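The Tea Runs

I was the one who dropped the tea, so I suppose I should be the one to tell it.
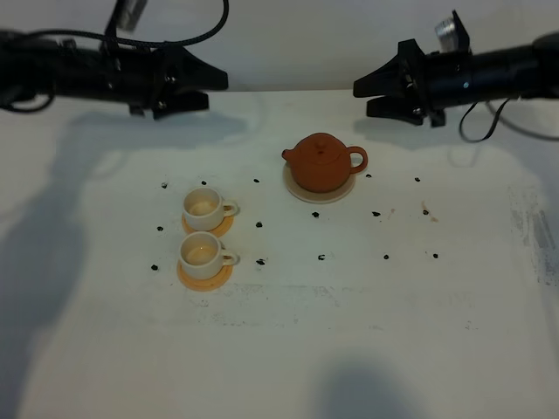

The first pot

My job that winter was sitting in a chair at Demdale and pretending to be a robot. That's how I put it to my mother, anyway. I held a pair of controllers, one in each hand, and whatever my hands did, the two arms on the table did too, a hair later. I'd do a job that way, the computer would record it, and after enough recordings the arms were supposed to be able to do the job with me out of the chair. You can see how a person might have mixed feelings about being good at that.

The job was tea. Lay out the cups on their orange saucers, put the leaves in the little clay-colored pot, put the lid on, pour. We used rolled black tea, the kind that comes in hard pellets, and the pellets were murder. A gripper finger that can pick up a teacup by its loop handle (and ours could, on a good morning) is still a clumsy thing to send after something the size of a peppercorn. They skated. They pinged off the lid. One of them went down the neck of my sweater and I found it that night in the bath.

Whenever that happened you hit the foot pedal. Pedal meant bad run, throw it out, reset the table, start again. I had been told this on my first morning and I had a very fast foot.

Then in January we got Abla Awwad.

She came over from Andham with one suitcase and a stack of notebooks, and she was going to be in charge of the tea. She sat behind me for a whole morning without saying a word, which did terrible things to my pouring. Right before lunch I tipped the scoop too early and the pellets went everywhere, and my foot came down.

"Why did you do that?" she said.

"Sorry. I was looking at the spout."

"No, the pedal. Why did you press the pedal?"

I told her it was a bad run.

"What would you do at home?" she said. "If you dropped it at home?"

I said I'd pick it up. She wrote that down in her notebook, I swear to you, "pick it up," with a line under it.

What Abla wanted

She explained it to me over soup. All the runs we'd kept were lovely. Every one of them went from clean table to full cups without a wobble, and so the arms had only ever been shown a world where things went fine. Let one pellet roll off and they were somewhere they'd never been. I knew what that looked like. I'd watched them do it! They'd drop half the leaves and then carry on with the lid and the pouring, perfectly calm, like a waiter who's set his own sleeve on fire.

So her idea was to keep the bad ones. More than keep them – she wanted me to make them on purpose. Start the run with tea already on the table. Start with the lid off, or a cup off center, or a splash by the pot. Then fix it, in whatever order I liked, at whatever speed, and never touch the pedal.

"Won't they just learn to spill?" I said.

She stopped with her spoon halfway. "That is the question," she said, and she looked so pleased with me that I had a second bowl.

What she did about it was pretty simple, and I've explained it at parties so I know I can do it. Each recording had a stretch where I made the mess and a stretch where I cleaned it up. She snipped out the first part. The arms never got to see my hand tip the scoop. They only saw the table afterward, with the tea all over it, and what came next. She called it "beginning in the middle." The group called it the Awwad cut, which she hated, and which is of course what went on the poster.

Being bad on purpose

You'd think making a mess would be the easy part. It's not! After a week I'd gotten tidy about it. I was dropping the pellets in the same neat little fan every time, off to the right of the pot where I could reach them. Abla spotted it on the plots before I'd noticed a thing.

"You are decorating," she said.

So she made me close my eyes and drop them that way. Then she made me do it left-handed. Then she started doing it herself while I looked at the wall, and I'd turn around to whatever she'd left me. She had a real gift for it. She'd put one pellet so close to the saucer that you couldn't get a finger in beside it, and then go and sit down with her notebook as if she'd had nothing to do with it.

I found out things about my own hands that spring. I found out that I nudge before I pinch. I'd push the pellet a little with the side of the finger, away from whatever it was hiding against, and only then close on it. I hadn't known I was doing it, and I certainly couldn't have told anyone to do it. If a pellet got away from me, I'd wait for it to stop. I'd always thought of myself as someone who grabs.

We did nearly 500 of them. The table got scuffed and never really came clean again, and I began to smell of tea in a way that made people on the bus ask if I worked in a café. I said yes a couple of times. It was easier.

The Tonow people

Tonow was paying for the arms. They'd been patient for a good while and they were going to stop being patient at 3 in the afternoon, when two of them were coming to see what they'd bought.

The plan was to show them the old training first and then the new. Same table, same pot, same mess. Abla had drawn up a sheet with the starts on it so that both sides would get the very same ones, and she'd had someone from another group draw them from a hat so that we couldn't pick our favorites. I wasn't going to be in the chair at all. I was going to stand by the wall and hold the stop button.

I didn't sleep. I came in at 9 the night before and just sat with the thing in the dark. There's a tiny blue light on the one arm and it doesn't go off when you leave, and I remember telling it, out loud, please wait for it to stop rolling. I know. I know what it is. I still told it.

The old training went about how I'd expected. It poured beautifully over a table covered in tea. One of the Tonow people laughed, kindly enough, and the other one wrote something down.

Then Abla loaded hers. She scattered the pellets from the sheet, a few by the cups, a few out past the handle, and stepped back, and the arms came in from their two sides and hung there above the table for what felt like my whole adult life.

The left one went down first. It went for the pellet by the front saucer, and it missed. The finger clipped it and off it rolled toward the pot. And the arm stopped. It held still, just up off the table, until the pellet quit moving. Then it went over, gave it a little sideways nudge out from the saucer, and closed.

I made a noise. I'm told it was quite a loud noise. The Tonow man asked if something was wrong and I said no, no, that's just how I do it.

How it came out

I should give you the result, because Abla would be cross if I told all this and left it off. On the starts from the hat, the old training cleared the table in 2 of them, and we think those were luck. Hers cleared most. It didn't clear all, and she was very firm with the visitors about that. It had trouble with anything behind the pot, where I'd always had trouble too. And once, right at the end, it picked up a pellet, carried it to the pot, and dropped it on the lid, over and over, because the lid was on and I had apparently never once made that mistake for it.

"You see," Abla said to me, under her breath. "We need you to be worse."

We ran the other test as well, the one from the soup. She put back the parts she'd snipped, trained the whole lot again, and set it going on a clean table. It spilled. It tipped the scoop early, just like me, and then very carefully it picked everything up. She was thrilled. I had to go and stand in the hallway for a minute.

She went back to Andham when it got warm. The arms are doing laundry now, and there's a new kid in the chair with a fast foot. I've had a word with him about the pedal. He asked me what he was supposed to do if he dropped a sock, and I went to find something to write with.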